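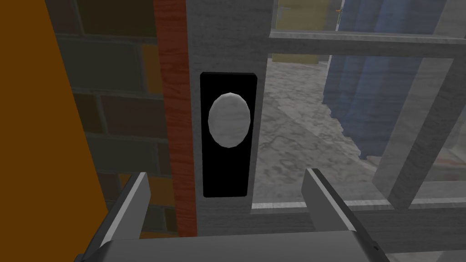

Step 3: Line up the gripper before you close it

If you've come from Step 2 with the Cletia door kit loaded, take a breath here and go slowly, as this is the part people like to rush. Switch to the gripper view and check that both fingers are open, with the black plate between them and the pale knob higher up. You still have some climbing to do!

Nudge the arm upward in small moves -- I set my step size to 2 mm and leave it there -- until the knob sits between the fingertips. Then come forward, stop, and look again. The knob is an oval, so a grasp that's a little off to one side tends to roll away from you when you start to turn.

Once you're happy, close to 30 percent force and save the pose under a name you'll remember next week (mine are all called "knob" something, and I regret it).

Radwa Metwally, who kindly tested these pages for me, likes to change the wall and floor textures in the Mirkmont scene editor before each batch of runs. It's a nice feature of the kit, but get one clean grasp saved with the default set first.

Step 4: Turn the knob

Open the Wrist tab and set the rotation speed to its lowest value.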